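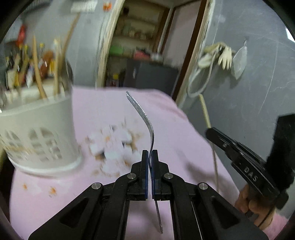

About Kincaid Catering Hire

Kincaid Catering Hire supplies cutlery, crockery, glassware and linen for events of all sizes. We started in a rented unit behind the old dairy in Pinton and moved to our present building on Clulov Road when the shelves ran out. We are still a family-owned business and still on the same phone number.

What we do

Most of our orders are for weddings, village halls, funerals and works dinners. We also hire to pubs and hotels that need extra stock for a busy weekend. The smallest order we deliver is for 30 place settings. Anything smaller can be collected from the trade counter, where there is no minimum.

We keep 246 lines in stock. The plain stainless cutlery goes out most often, followed by the Tareck range, which has a heavier handle and a longer fork. Fish knives, cake forks and serving spoons are hired by the piece. Everything else is packed in tens.

Washing up

You do not need to wash anything before it comes back. Scrape the plates, empty the glasses and put everything in the crates it arrived in. Our wash room is on site and each item is washed, dried and checked by hand before it is packed again. Bent or badly scratched cutlery is taken out of hire and sold for scrap.

Please do count your cutlery before we collect. Teaspoons go missing more than anything else, usually in the bin with the napkins. Lost items are charged at replacement cost and the price list is in your order pack.

Where we deliver

Our own vans cover Pinton and the villages up to roughly 30 miles away. Delivery is to a ground floor door unless you have arranged otherwise – tell us about stairs when you book. The standard hire period is 3 days and covers delivery and collection. Longer hires are charged by the day.

Working with us

There are seven of us all year, with extra packers and drivers from April until the end of the wedding season. If you would like seasonal work, call in at the trade counter and ask for a form. Drivers need a full licence and should be happy lifting crates.

Page last updated June 26, 2022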